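Salí de Murnholm un viernes con la convicción de que las jornadas de puertas abiertas existen para repartir bolígrafos. En Sproģis me dieron dos. También me dejaron tocar las pinzas, cosa que compensa bastante.

## Mesa de objetos blandos

El taller de la mañana enfrentaba dos pinzas en el mismo brazo: la Ido, de dedos rígidos, y la Biteleo, más flexible y bastante más cara. Jaanus Venckus, que llevaba la sesión, nos dio 23 intentos por cabeza y ninguna clemencia. Los vasos de papel tienen fama de fáciles hasta que uno aprieta de más; las bolsas de aperitivos crujen, brillan y engañan a la cámara de muñeca. 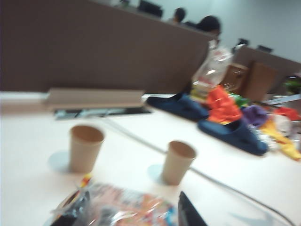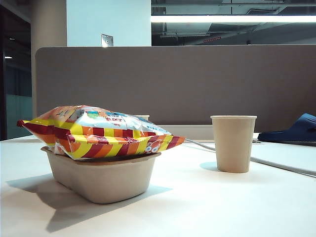
## Lo que me llevo apuntado

- Con la Ido acerté más de lo que merecía, siempre que bajara despacio. Con prisa, la imagen de la muñeca es una mancha - y el operador, también.
- La Biteleo perdona el ángulo. Tarda cinco segundos en recalibrarse cada vez que se ofende.
- La cámara fija salva muchas tomas. Faisal Jadoon defendía prescindir de ella; lo invitamos a probar y cambió de tema.
- El controlador guarda roughly nada si uno olvida pulsar «grabar». Perdí así mis mejores intentos, o eso sostengo.

## Café y regreso

El café, de máquina. Pregunté el precio de la Biteleo y me ofrecieron otro bolígrafo.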